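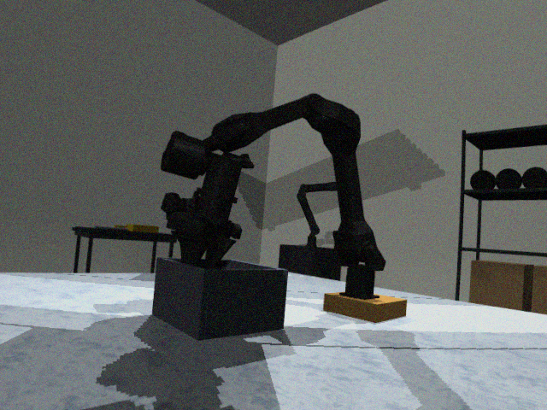

Runow is a table of cath lab supply records from one hospital group, put together to study how often stents, balloons and guidewires are opened and then not used. It has 1290 rows. Read the limits below before you fit anything to it, and please read them twice if you plan to fit a neural network. I have seen one too many slide decks in which a table like this is supposed to lead straight to an automated stockroom, with a robot arm doing the picking. A cath lab supply room has expired balloons behind the good ones and two naming systems for the same wire, and nothing in these rows will teach a model to cope with that.

Maintainer: Wumpini Agyeman
Version: 2
Status: usable, with complaints

What is in it

One row per device opened during a coronary procedure. Columns:

case_key: random string, not linked to any patient record
device_class: stent, balloon, guidewire, catheter, other
opened_min: minutes from sheath insertion to package opening
used: yes, no, unclear
reason_unused: free text, often blank
shift: day, evening, night
source: Lusteter or Virk

Lusteter is the scanner log. Virk is the paper form that staff filled in when the scanner was down, typed up later by hand. They do not agree with each other very well. For 50 devices we had both, and I kept the Lusteter value in each case. You may think that was the wrong call. The Virk values are in a side file called overlap.csv so you can make your own.

How it was collected

Nurses scanned packages as they were opened. At the end of the case somebody marked each one used or unused. "Somebody" is doing a lot of work in that sentence — at some sites it was the circulating nurse, at others it was whoever was closing out the room. A wire that went in and came straight back out was marked used by some people and unused by others. There was a written rule for this. I have a copy of it and I doubt many others did.

Timestamps in opened_min come from the scanner clock. One scanner ran fast until May. Its rows are flagged in the notes file but I did not correct them, as I could not find out how fast.

What people want to claim from it

The first version was passed around with a summary saying that waste goes up at night. Maybe it does. The night rows are mostly emergency cases, and emergency cases use more devices of every kind. The table has no column for urgency, so you cannot separate the two. If you publish a night effect from this data, I would like to know how you got it.

The same goes for cost. There are no prices in here. Multiplying the unused count by a list price gives a number that will look good in a grant application and that no purchasing office would recognize.

Bumano, the forecasting script in the tools folder, was written against version 1. It still runs. It reports accuracy on rows it was trained on, which I have asked to have changed. Until then, hold out whole sites yourself and expect the score to drop.

Missing values

used is "unclear" far more often in Virk rows than in Lusteter rows. Dropping them shifts the unused rate down. Filling them with the most common value shifts it down further. I would report all the ways you tried.

reason_unused was read once by one person, me, to strip out names and room numbers. If you find something I missed, write to me before you open a public issue.

Changes since version 1

Removed duplicate scans made within the same minute. This may also have removed real pairs, such as two identical balloons opened together.
Merged "wire" and "guidewire".
Added shift.
Dropped operator_code. Too few operators, too easy to guess.

Please do not use this to

rank hospitals or staff
set stock levels for a working lab
say anything about patient outcomes, which are not in the table

Questions go to the maintainer. I answer mail on Monday, usually in the afternoon, and I will ask what you held out.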